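Quick one tonight, kettle's on and I've got 15 minutes before I have to fetch Meron from choir.

So. Door bells. I have been thinking about door bells all month becuase ours died at the start of October and we still haven't replaced it. People knock. Or they don't, they text "outside", and I'm upstairs with the hoover going. Missed two parcels and one uncle.

The old one was a proper pull, brass knob, wire through the wall, bell on a spring in the back hall. House is 1826 and I like to think the bell was too but Abenezer says no chance, Victorian at the earliest. He's usually right. Annoying.

Went to look at Sayce on the corner for a new one. All plastic, all wireless, 40 tunes. Forty! Who is sitting there picking between them. I want one noise. Ding. Maybe dong.

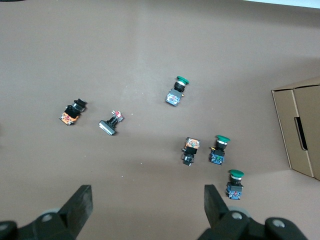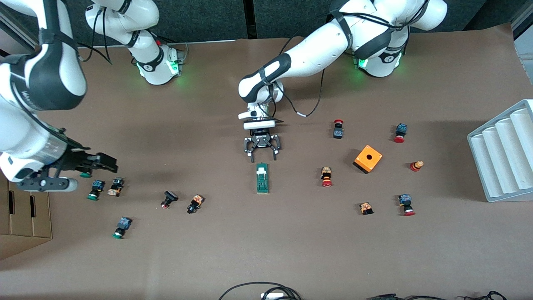 *Green-capped push buttons in the first one. Big cheerful things, I'd have one by the front door tomorrow.*

Anyway what I miss is the weight of it. You pulled and there was a wait, then it rang somewhere deep in the house, and you stood on the step feeling like you'd asked for something. My gran's in Osedine Road was the same, you could tell who it was by the pull. Postman, short. Aunt, long, then again.

Meron Ejigu (hi Meron) reckons we should just get the wire mended. There's a man in Hilton who does them, quoted us for 12 feet of new wire and a crank, more than I wanted but less than I feared. Might ring him. Ha.

Other thing, does anyone know how you get old polish out of the letters on a brass plate? Tried a toothbrush, tried vinegar, now its green in the corners and I think I've made it worse.

Right, coat. Late alredy.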